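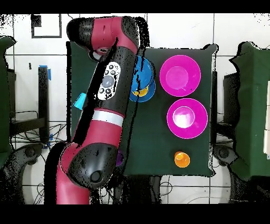 tealkettle: Iolo Beddoe told me to bin the remote control and push the arm through the job by hand, and I've been stewing on it since breakfast! His point is that you feel the weight of things. Mine is that your own arms end up in the camera view.

Iolo Beddoe: I stand by it. You learn more in ten goes by hand than in 90 with a controller. Your wrists just know where a rim is.

mossfen: Not for stacking, sorry. I did 200 runs by remote on the Purkport setup and the slow ones were the best teachers. Let the person pause before letting go (the pause gets copied too, which I love).

tealkettle: Yes!! The last few centimetres are where I hold my breath every time.

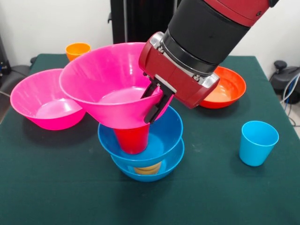
Pink bowl in midair over the stack, held by the rim.

gannet_k: Lovely grip. Do you always take the right side of the rim? I'd mix it up, or it'll only ever learn the one.

Iolo Beddoe: Disagree, get one side solid first. Mix later.

gannet_k: That's how I ended up redoing 501 runs in July, Iolo.

tealkettle: Ouch. Right, I'll try both sides tonight, half by hand and half by remote, and post the failures as well.

mossfen: Please do, the failures are my favourite bit.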